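Qui sommes-nous ?

Vellier est un atelier de sérigraphie installé à Varkdale, dans l'ancienne imprimerie Buchanan. Nous tirons à la main des affiches de concert et des pochettes de disque pour des groupes, des salles et de petits labels.

L'atelier a été ouvert par Marion Rutherford et Dougal Paterson, qui partageaient alors une seule table d'impression. Ewan Buchanan, petit-fils de l'imprimeur, s'occupe des écrans et des mélanges d'encre. Zinash Negash dessine une bonne partie des affiches et répond aux commandes.

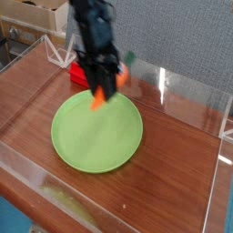 Nos tirages vont jusqu'à 7 couleurs, sur papier de 300 g ou sur carton brut. Le délai habituel est de 15 jours ouvrés après validation du dessin – un peu plus en avril, quand les festivals passent commande. Chaque affiche est numérotée et signée par son auteur. Les épreuves refusées sont coupées et reliées en carnets, vendus à l'atelier.

Depuis l'ouverture, nous avons imprimé 2 502 affiches pour la salle Wusero, notre plus ancien client. Une sélection est accrochée dans l'entrée et change à chaque saison.

Nous recevons sur rendez-vous. Les stages d'initiation durent deux jours et se font par groupes de 12 personnes au maximum, tabliers et encres fournis. Pour un devis, indiquez le format, le nombre de couleurs et la quantité.

Commentaires

Evander Leckie
Bonjour, reste-t-il des exemplaires de l'affiche bleue du concert d'avril au Wusero ?

Zinash Negash
Bonjour Evander, encore quelques-uns, non encadrés. Écrivez-nous par le formulaire.

lino_et_gouge
Stage suivi en famille, très bien expliqué. L'encre part mal des ongles.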